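Kapitel 4
Greifen lernen: ein Vormittag bei Dromo

Bevor wir in diesem Kapitel mit Kräften, Momenten und Reibkegeln anfangen, möchte ich euch kurz mitnehmen, und zwar zum Tag der offenen Tür bei Dromo in Skunurstead. Ich war im Juni dort, eigentlich nur wegen eines Vortrags über Antriebe, und bin dann fast den ganzen Vormittag an einem einzigen Schreibtisch hängen geblieben (den Vortrag habe ich verpasst, die Folien kamen später per Mail). Auf dem Tisch: ein kleiner Arm und eine türkisfarbene Dose mit Klappdeckel.

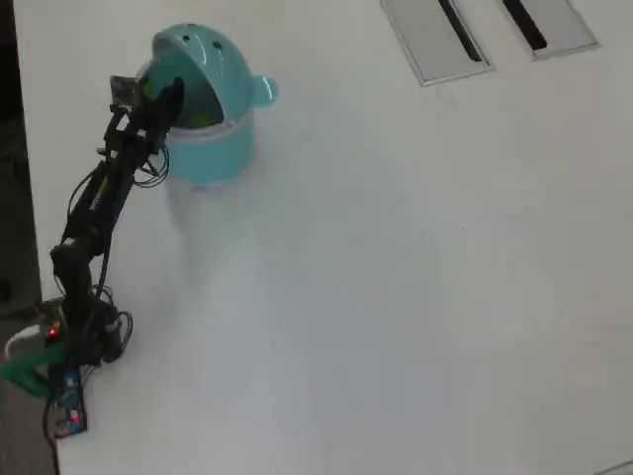
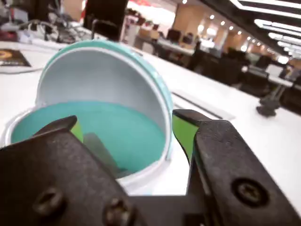
4.1 Warum ausgerechnet eine Dose?

Das habe ich natürlich auch gefragt! Die Vorführung lief unter dem Projektnamen Guketti, und die Leute am Tisch hatten sich die Dose ganz bewusst ausgesucht. Ein Würfel wäre ja viel bequemer: ebene Flächen, parallele Backen, fertig. Eine runde Schale dagegen berührt jede Backe zunächst nur an einer schmalen Stelle, und wer da zu fest drückt, schiebt sie weg oder verformt sie. Dann kommt noch der Deckel dazu, der an einem Scharnier hängt und sich beim Öffnen auf einem Kreisbogen bewegt. Der Greifer muss diesem Bogen folgen, sonst wandert die ganze Dose mit.

Schaut euch im zweiten Bild einmal die hellgrünen Polster an den Innenseiten der Finger an. Über solche Polster werden wir noch ausführlich reden, denn zwischen glattem Kunststoff und einer harten Backe ist der Reibwert oft enttäuschend klein. Mit einer weichen Auflage vergrößert sich die Kontaktfläche, und man kommt mit weniger Klemmkraft aus. Ich habe das zu Hause mit einer Grillzange und zwei Streifen Moosgummi nachgestellt, probiert es ruhig aus.

4.2 Was ich mir notiert habe

Mein Notizzettel von dem Vormittag ist ziemlich chaotisch, aber drei Fragen habe ich dick unterstrichen. Wie weit muss der Greifer öffnen, bevor er sich nähert? Woher weiß die Steuerung, dass der Kontakt da ist? Und was passiert, wenn die Dose ein paar Millimeter neben der erwarteten Stelle steht? Die letzte Frage hat mich am meisten beschäftigt. Man erzählte mir, dass die Steuersoftware Yaman vor dem Besuchstag 3.000 Durchläufe protokolliert hatte und dass sich die Fehlgriffe vor allem bei kleinen Lageabweichungen häuften. Ich hätte auf den Deckel getippt!

Für die Rechnungen in diesem Kapitel nehmen wir eine vereinfachte Dose mit einer Masse von 100 g und setzen eine Klemmkraft von 2 N je Backe an. Ob das zum Anheben reicht, hängt vom Reibwert ab, und genau damit beginnt der nächste Abschnitt. Legt euch schon mal Papier und Taschenrechner bereit und zeichnet die Dose von der Seite, mit allen Kräften, die euch einfallen. Lasst die Skizze ruhig unfertig, wir ergänzen sie in Abschnitt 4.3.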